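Collecting sim demos for the Ara gripper, quick version

Wrote this up Friday for the new people on Satmont. Assumes you have the sim installed and the wrist view comes up.

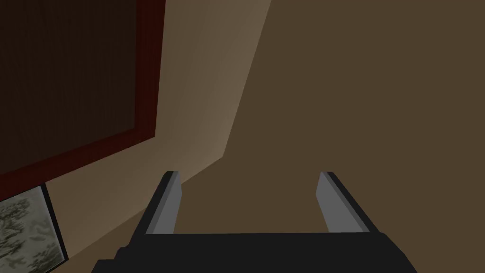 Start every episode with the fingers fully open. Policy learns whatever you start with, so if half your demos begin half closed you get a mess.

1. Load the Isgate rooms config. Not the old Harawira one, the joint limits are differnt.

2. Set the episode cap to 700 steps. Longer than that is usually somebody dithering.

3. Do 4 warmup runs and delete them. Yes really delete, don't leave them in a side folder, the loader picks up everything under the root.

4. Record in blocks of 20. Save, stretch, go again. Quality drops fast once your hand is tired.

5. Change the start pose between episodes. Include some where the wrist faces a wall or a corner and the target is out of view. Boring to record but the policy needs to learn to turn and look.

6. Fumbled a grasp? Keep it if you recovered. Bin it if you hit reset.

Check each block before you start the next one. Play it back at double speed, wrist view only. Looking for frozen frames, jumps in the gripper value, episodes with no task string. The task string one bites everybody.

How many is enough: roughly 1000 for a single pick task, in our hands. Train on the first few blocks anyway, you'll catch a bad config early.

Upload script is in tools, run it with the dry run flag frist. Anything over the cap gets skipped and it only says so in the log.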